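Workshop tips for a school robot arm team

Collected by the build group of the Braradthorpe robotics club. Updated May 4, 2025.

These are the habits we settled on after two seasons of getting an arm ready for the Rustska pick-and-place competition. Most of them cost nothing. Newer teams kept asking for them, so they are all on one page now.

Before you switch on

Clear the table first. Anything that is not part of the task goes on the shelf or in a closed box. Screws are the worst. One left on the table in April ended up under a base plate and we spent an evening looking for a tilt that was caused by a single washer.

Walk your eyes along every cable from the plug to the last joint. Tie cables loosely enough that the joint can turn all the way in both directions. Move the arm by hand through its full range with the power off and watch the cable, not the arm.

Check the screws at the wrist at the start of each session. Use the right size of driver and stop when the screw is snug. A stripped head at the wrist means taking half the arm apart. Put a dot of paint across the screw head and the part next to it, and you can see at a glance if it has moved.

Keeping grippers clean

Wipe the contact surfaces with a damp lint-free cloth and let them dry. Do not use solvent on rubber or on printed parts until you have tried it on a scrap. Dust collects in ridges and textured strips, and a soft toothbrush gets it out. Compressed air just moves it into the joint.

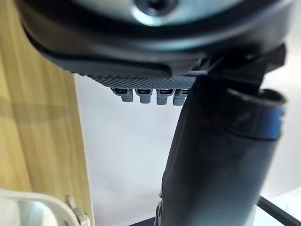
If objects start slipping, clean first and change the code second. We lost most of a practice day to raising the grip force when the pads had sawdust on them. Write down the force setting before you touch it, so you can go back.

Sort spares into lidded containers with a label on the lid and the same label on the side. Label the side even if it looks silly, as lids get swapped.

Setting up for practice

Mark the base position on the table with masking tape and write the date on the tape. If the base gets bumped, your saved positions are wrong and it is faster to line up with the tape than to teach them again.

Our task area is 88 cm across and we cut a cardboard template to match. The template folds in half and lives behind the cupboard.

A plain background helps if your team uses a camera. Move posters and bright jackets out of view, and keep the same lamps on every time. Window light changes through the afternoon, so pull the blinds.

Run slowly at first. Any new program gets four full runs at low speed with one person at the stop button, and that person does nothing else. No phone, no laptop.

The run log

Use a paper notebook. Ours is a Nolte pad with squared pages, but any pad will do. One line per run: program name, speed, result, what you changed. By the end of the season we had 300 lines, and 112 of them were failed grasps. Reading back through those showed that most happened with the same two objects, both of them shiny and round.

Packing for the competition

Take off anything that sticks out and wrap it separately. Park the arm in its folded position, switch it off, and put foam under the wrist so the weight does not hang on the joints. Hand tools go in a bag you carry yourself. So does a printed copy of the wiring diagram.

Bring your own power strip and a long extension cord. The pit tables at the Emolero hall were a long way from the outlets both years.

Masking tape, zip ties, side cutters, spare fuses, a flashlight. Pack two rolls of tape. Somebody will ask to borrow one.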